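3.2 Disassembly task and wrist view

The second task was taken from ordinary repair work in the Londwood workshop, a shared space where members strip and rebuild donated desktop computers. The arm is the one built by Ebrahimi and Talebi on a home bench and later moved to the workshop. It runs the Tivska controller without changes to the joint limits given in Section 2. The case is laid flat and clamped to the table, and the arm works from above with its wrist camera as the only visual input.

Before the arm can approach the processor, the policy must find the socket and decide whether the retention frame is open or closed. Both are judged from a single wrist view taken at the start of the approach (Figure 4).

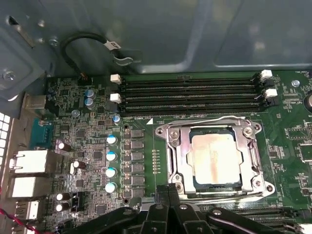
Figure 4. Wrist view of the motherboard in its case, with the processor seated in the socket and the gripper at the bottom.

Two features of this view matter for the method. The metal heat spreader still carries thermal paste residue, so its brightness is uneven and a plain threshold on reflectance does not give a clean outline. The gripper also hides part of the board below the socket. We therefore fit the socket position to the retention frame and the four memory slots, whose long parallel edges are clear of the fingers - the slots were empty in this build.

Training used 1000 wrist views labeled by Esfahani and Ghaffari. A further 51 views were held back for testing, and no board appears in both sets. Views in which the fingers covered any part of the retention frame were left out of training but kept in the test set.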